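Home | Bench Notes | Grippers | Cells | Contact

Setting up the two-finger gripper for thin packets

By Narayanan Rai
February

Print this page | E-mail this page

This page explains how we set up the Ulten cell so it can take flat paper sachets from a box. Most of our older notes were written for cubes and bottles, and with those you can be quite lazy about the finger setup. A tea sachet is less forgiving. It has nearly no thickness, it bends when you touch it, and the paper tears if the fingers close too hard.

I assume that your arm is already mounted and that you have done the normal joint calibration. If you have not, please do it first and come back.

What you need

- The finger pair (ours are the wide flat ones from Folik)
- A 2.5 mm hex key
- Lint-free cloth and some isopropyl alcohol
- A strip of ordinary printer paper
- A packet of sachets you do not mind to spoil

Before you start

Put the arm in the service pose and press the stop button. Wait until the drive light on the controller goes off before your hands go near the fingers. I know that many people skip this for a small gripper, but a small gripper can also pinch you badly.

Check that the wrist cable has some slack when the last joint is turned to both ends. On our cell it was too tight at one end, and the gripper lost connection each time the arm reached down into a box. We spent a whole afternoon looking for a software fault.

Step 1. Clean the fingers

Wipe the inside face of both fingers with the cloth and a little alcohol. Let them dry completely. Paper dust collects there faster than you expect, and after a few hundred picks the packet begins to slide out slowly during the lift. If you see shiny patches on the inside face, the surface is worn and cleaning will not help much. Change the pair.

Step 2. Make the tips parallel

Loosen the two screws at the base of each finger by half a turn. Close the gripper by hand control at the lowest speed, with the paper strip between the tips. Pull the strip gently. It should hold with the same feeling on the left side, in the middle and on the right side. If one side lets go early, turn the finger a very small amount and try again.

When you are satisfied, tighten the screws in turns, a bit on one and then a bit on the other. If you tighten one screw fully at first, the finger will rotate and you must begin again. I have done this more times than I want to write here.

Step 3. Set the closing force

Our controller, a Panasiuk unit, takes force as a plain number from 0 to 2000, without any physical unit. For bottles we use 900. For sachets this is much too high, and it leaves a hard crease or breaks the seal. Start low and raise it in small steps until the packet stays in the fingers when you shake the wrist. We finished at 258, but please do not copy this number blindly, as it depends on your fingers and on how worn they are.

Set the closing speed low as well. With a fast close the fingers hit the packet before the force limit can react.

Step 4. Teach the approach

Fix the box to the table so it cannot move — two small pieces of double-sided tape are enough. Then bring the gripper to the compartment by hand control, with one finger on each side of the packet's free edge. Take only the edge. If you go deeper, the fingers touch the compartment wall and push the whole box.

Save this point, then save a second point 12 mm back along the direction in which the packet comes out. The first part of the pull must follow the compartment and not simply go up. An upward pull makes the packet rub on the inner edge, and it folds.

Step 5. Do the first pull slowly

Run the pick at one tenth of normal speed with your hand on the stop button, and watch from the wrist camera as well as from the side. Pause the program halfway, while the upper end of the sachet is still in the compartment, and look at how the paper behaves.

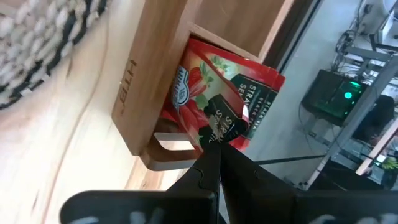 Step 6. Correct the grip

Some bending near the fingers is normal with a strawberry tea packet like the one we used, as the paper is soft. In our cell we accept a fold at the corner if the packet still comes free and the seal stays closed. What you should not accept is a fold that grows while the arm is moving. In that case stop, open the fingers, and move the grip point a few millimetres toward the centre of the edge.

If the packet turns between the tips, go back to step 2. Turning is nearly always a parallel problem and more force only hides it.

Step 7. Save and label

Save the force, the speed and both points under one name. We use the name of the cell, then the object, for example "ulten_sachet". My colleagues on the Vedano cell kept them in separate files and one morning loaded bottle force with sachet points. They lost a full box of tea.

Regular care

Clean the fingers at the start of each shift. Repeat the paper strip test weekly, and also after any collision, even a light one. Keep the old finger pair in a marked bag, so you can compare the surface when you are not sure if the new pair is worn.

Print this page | E-mail this page

Back to Grippers | Next: Changing the wrist cable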